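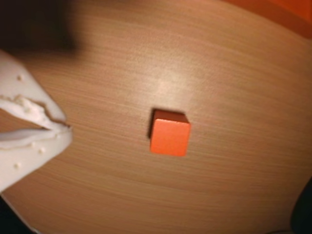 Our student team Pindo has a new task for this semester: teach the arm to pick up one cube and put it in a box. It sounds like a small thing. We started with the orange cube alone on the table, because Siiri Kivi wanted the easiest case first. The jaw is white and the cube is bright, so the camera should not mix them up. The shiny spot on the wood gives us more worry.

Work is divided like this. Siiri writes the control code, Aigars Bite takes care of the motors, and I record the demonstrations. I move the arm by hand and try to do it slowly – my first recordings were much too nervous.

We have 24 recordings now. Our teacher says that two of them must be thrown away, I forgot to press stop and went to get coffee.

Aigars changed the cable at the wrist again yesterday. The old one was pulling the arm to the side at every turn. If somebody from the Zisach team reads this, please tell us how you fix your cables!

In December we show it to the other groups. Every team gets 10 tries, and the cube must start in a new place each time. I still have to record the far edges of the table – tomorrow after lunch, if the lab is free.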